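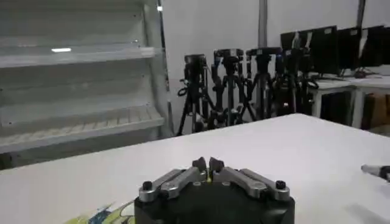 Stirndale Folding Trestle Table, White Top

In stock, Pillik warehouse. Ships flat. Page updated Oct 6, 2026.

White top, steel legs, folds in half. Same table we've sold to market stalls and school halls for years, new hinge this time. The old hinge pinched fingers. Sorry about that.

Specs
Top: moulded plastic, white only (grey is gone, please stop asking)
Legs: powder coated steel, charcoal
Load: 100 kg spread evenly. Not 100 kg of uncle standing in the middle
Seats: six adults, eight kids
Carry handle: yes, long side
Warranty: 2 years on frame and hinge, top not covered for cuts or burns

What's in the box
Table
Four rubber feet, already fitted
Spare locking ring
One page of instructions, read it

Setting up
Lay it face down on something soft. Open it flat, legs out, push the locking rings down till they click. Both sides. Then flip it, two people if you've got a sore back. If it rocks, a ring isn't down.

Cleaning
Warm water and dish soap. Bicarb paste for pen and tea stains, leave it a few minutes, wipe. No scourers, they dull the finish and then it grabs dirt forever. Texta comes off with metho if your quick. Beetroot, good luck.

Don't put hot pots straight on it. Anything over 80 degrees will leave a ring. Use a board.

Leaving it outside
Fine for a weekend. Not all summer, the top goes a bit yellow and the feet go hard. Store it dry, on its edge or flat, nothing heavy leaning on the middle.

Add-ons
Matar fitted cover, elastic corners, black or navy
Honov trolley, holds a stack, brakes on two wheels
Replacement feet, pack of four
Locking rings, sold singly

Bulk orders
Halls, clubs, caterers: price drops again at 300 units, otherwise ask and we'll see what we can do. Email Sze-wing Tse in trade sales with your postcode and wether you've got a loading dock. No dock means a tail-lift truck and that's extra.

Delivery
Metro next business day if ordered before lunch. Regional takes longer, tracking gets emailed. Too long for parcel lockers. No deliveries first week of January, we're shut for stocktake.

Returns
30 days, clean, in the box. Hang on to the cardboard.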